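Repairing a chair should not cost more than buying one

My mother bought her dining chairs in Lovville the year I was born. The seats have been covered three times. The last time, the upholsterer quoted her a price per chair that was higher than what a big store was asking for a new one. She paid it, because she is stubborn and could afford to. Most people would have bought the new one, and I would not blame them.

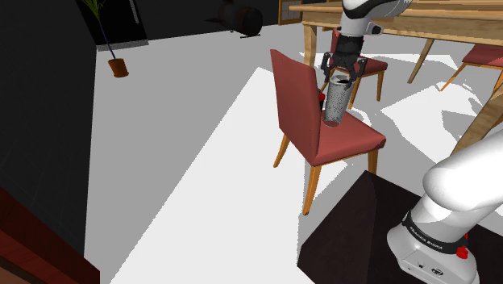 Nermina Atanasov
Columnist, Home and Money
17th February

I have been asking people in the trade why the numbers come out this way. Costel Halilović has run an upholstery shop on Kadrić Street for 20 years. He charges $64 an hour and says a simple padded seat takes him 2 hours if the frame is sound. Fabric and foam are extra. If the joints have worked loose, he has to take the chair apart and glue it, and then it sits in clamps overnight.

None of that is overcharging. He pays rent and insurance, and he has trained two apprentices who both left for better wages. The new chair is cheap for reasons that have little to do with how well it is made. It was built in large numbers somewhere with lower wages, and when it breaks, the city pays to haul it away. The store pays nothing toward that.

I think the store should pay something. A small fee on each new piece of furniture, collected at the register, could go into a fund that covers part of a repair bill. We already do this with paint and mattresses in some states. Shoppers grumbled for a while and then stopped noticing.
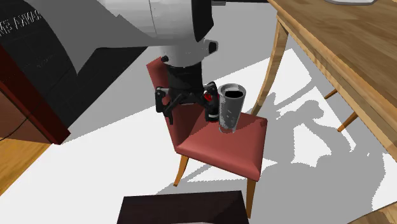
The usual objection is that a fee hits poor families hardest. It is a fair point, and I don't want to wave it away. A family furnishing a first apartment on $400 will feel even a few dollars. But that same family is the one buying a second set of chairs when the first set fails. The fee could be waived for secondhand sales, and for anything under a set price.

Floarea Tănase, who sells used furniture two doors down from Halilović, has a different complaint. She told me a fund won't help if the chairs can't be fixed in the first place. Many of the ones she turns away are stapled and glued so that the seat can't come off without splitting the frame. She would like a rule that seats be attached with screws. I would support that too, and I would do it first. It costs the maker very little, and anyone with a screwdriver could then change a worn cover at the kitchen table.

The city council takes up its waste budget later in February. Furniture repair is not on the agenda. I have written to my council member asking that it be added, and I would encourage readers who have a wobbly chair in the garage to do the same.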